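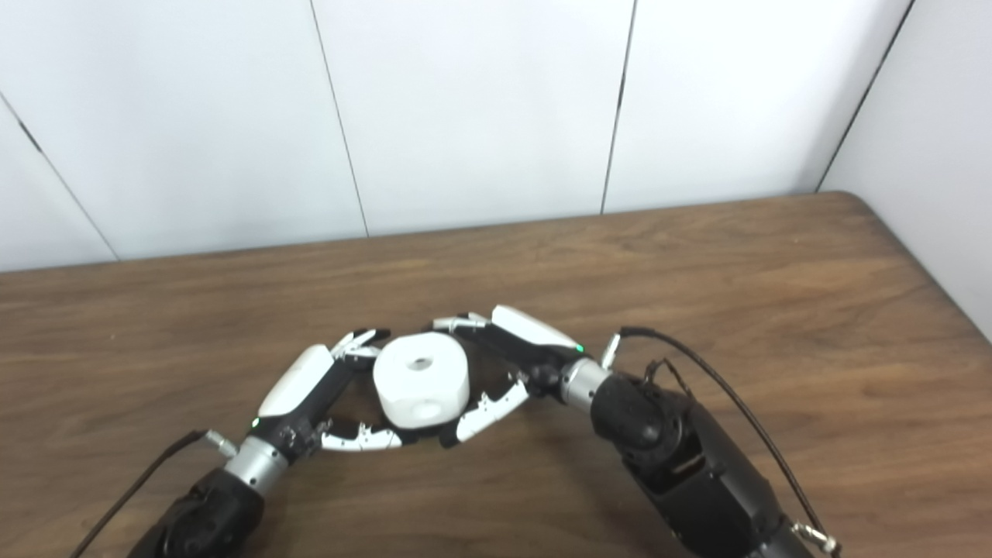

Aileen Dela Peña wrote to us that the old version of this page told her what we sell but not how we measure it, and she asked for the method in plain terms. The page was rewritten after her letter and now gives the method first.

Civero tests water hardness and scale formation for households, small laundries and schools in hard water areas. The work is done at one laboratory, on the Rorance estate, and all results are issued from there. We do not sell softeners, filters or descaling products, and we take no commission from firms that do.

How a sample is handled

Each customer receives two bottles. The first is filled from the cold kitchen tap after the water has run for two minutes. The second is filled from the hot tap nearest the boiler or cylinder. Both are labelled by the customer with the time of filling and the postcode, then returned in the same box.

Total hardness is found by titration and reported in milligrams per litre as calcium carbonate. Calcium and magnesium are also reported separately. Each sample is run twice. If the two readings differ by more than two per cent, a third is taken and the outlying figure is struck out, but it stays on the report.

The hot sample is compared with the cold one. A drop in hardness between the two suggests that scale is being laid down inside the heating system. The size of the drop depends on the set temperature and on how long water stands in the pipes, so the report asks for both.

What the figures mean

Anything above 300 mg/l is classed on our reports as very hard. The hardest supply we have tested so far read 778 mg/l and came from a private borehole. Mains samples have not gone above 367 mg/l. Readings from private supplies vary with the season, and we advise a second test in March if the first was made in autumn.

Records

The archive held 2,457 reports as of Monday, September 30, 2019. Customers may ask for a copy of any report on their own address at no charge. Reports are not passed to landlords, insurers or water companies without written consent.

The laboratory

The building was a dye store before we took it on, and the drains were relaid to suit the new use. The titration bench is on the ground floor. The Bhatt room, upstairs, holds the balances and is kept at 20 degrees. Reference solutions are made up weekly and checked against a bought standard before use.

Arel, our postal scheme for schools, uses the same bottles and the same method. Classes receive their own readings with a blank table for working out the averages.

Samples arriving after noon are logged the next working day.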